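Duterix handheld grippers, second look
Wed 11 March

Had the pair for a month now, so a quick update to my first impressions. Used for collecting demos by hand, no arm needed - you hold the grippers, do the task, the policy learns from what you did. That's the method anyway.

Good stuff first. Light enough for a long afternoon. Jaws close cleanly. Swapping from one task to the next takes no time, and Idun Wikström was getting usable takes on her first morning.

Less good: the cables. One per hand, both trailing, and you do notice them when you cross your wrists. Wireless version promised for July, we'll see. Manual is thin and teh calibration page is wrong in places.

Results. We recorded 1153 demos over four tasks, then trained the same policy we'd used on our older arm-driven set of 2000. Fewer demos, better score on three of them. Soft things are still the weak spot - cloth and caps fold in ways the jaws don't forgive. Filtering out bad takes helped more than adding new ones, which Myroslav Zakharchenko had been saying for ages.

Would I buy again? Yes, for tabletop work. Not for anything heavy, and get a spare cable while your at it.

Cap task, both hands on the go, right gripper up against the side of the cap and the left one still a little way off.

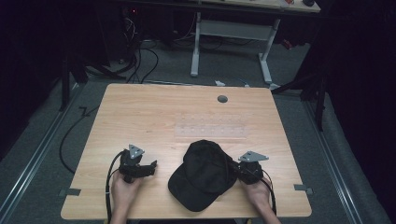

Scores
Build: 4 out of 5
Cables: 2 out of 5
Manual: 1 out of 5
Overall: 4 out of 5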